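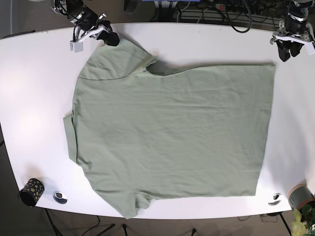
Folding remains the task by which Marlene Rocha would judge any household policy, and she told the Sodis group as much when the first results circulated in May: a robot that can lift a box has shown very little until it can manage a sleeve. Her remark has shaped the way the work is now reported, and this gallery page follows it.

The picture at the head of the page belongs to the garment series, in which a short-sleeved T-shirt is laid flat on a white table between two grippers. One black finger touches the top corner of the upper sleeve; the other gripper hangs over the tabletop, clear of the fabric.

About the study

The Sodis group at the Ilton laboratory studies how a two-armed robot may learn to handle soft materials from human demonstrations. The present study asks a narrow question – whether a policy trained on complete folds performs better than one trained on the same folds divided into short stages. The training set contains 1,501 demonstrations, recorded by operators under the direction of Kátia Brito and Welington Bragança.

Method

Each demonstration was divided into four stages: sleeves, sides, hem and final placement. The staged policy receives the name of the current stage along with the camera input. The undivided policy receives the camera input alone.

Result

Over 60 test folds for each policy, the staged version completed 71 percent without help from an operator. The undivided version did less well, and most of its failures came at the second sleeve. Frans Bosman is preparing a separate note on shirts that start with a collar folded over, where both policies remain weak.

Contact

Requests for the stage labels and the test protocol – the recordings themselves are not yet released – should be addressed to Elaine Paiva at the Ilton laboratory.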